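Bench notes – small parts boxes
Kumley workshop, Thursday
Posted by the bench notebook

Started on the small parts boxes after lunch. The list has been sitting on the whiteboard since the Plolline job and every second drawer now has a box in it with no label. The plan is to get the grey see-through ones sorted first, then the metal drawers, then whatever is left under the window.

Rules I am working to, so the next person can carry on:

Anything in a box gets tipped onto a tray, not the bench. Screws go by thread first and length second. Odd bits with no obvious home go in the jar by the vise. If a lid doesn't stay shut with one hand, put the box on the repair shelf and write the fault on masking tape.

The tinted plastic is fine for seeing if a box is full or empty, but not much good for telling an M3 from an M4. Labels go on the front face, below the latch, 12 mm tape, black on white. Labels on the lid are useless once the boxes are stacked.

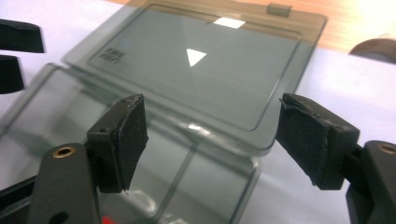
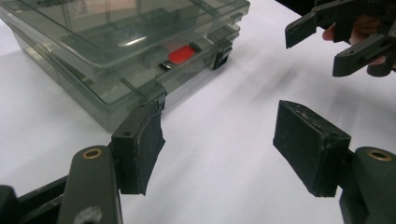

KUMLEY, December

Both grey boxes stay in use. In the second picture the lid is down and there is something red in a front compartment, with a small dark piece next to it. Leave those two where they are until I've checked them against the Tikkanen kit list. The kit list calls for a red spacer block and I would like to know if we still have it before ordering another.

Hinges: when a lid is laid right back, put the box flat on the table first. We've lost two this year from people opening them in mid-air. Stostis sells the boxes in packs of 40, but they won't sell spare lids, so a snapped hinge means a whole new box.

Wiping down – warm water and a drop of dish soap, soft cloth. No solvent. The colour went cloudy on the ones we did with brake cleaner and they never came back.

Drawer count so far is 46 labelled out of 90. The top row is finished. Row two is finished except for the heat shrink, which needs its own box with longer compartments. I tried it in one of the standard ones and the lid wouldn't close.

Still to do:
– print the second sheet of labels
– find the missing dividers (check the drawer under the drill press)
– order heat shrink box
– move the washers out of the margarine tub

Stopped at 4:30. Tray of unsorted screws is on the end shelf with a cloth over it. Please don't add to it.

3 comments
12 shares

Recent entries
Drill press belt, again
Tikkanen kit: what came and what didn't
Relabelling the solvent cupboard
Plolline brackets, second batch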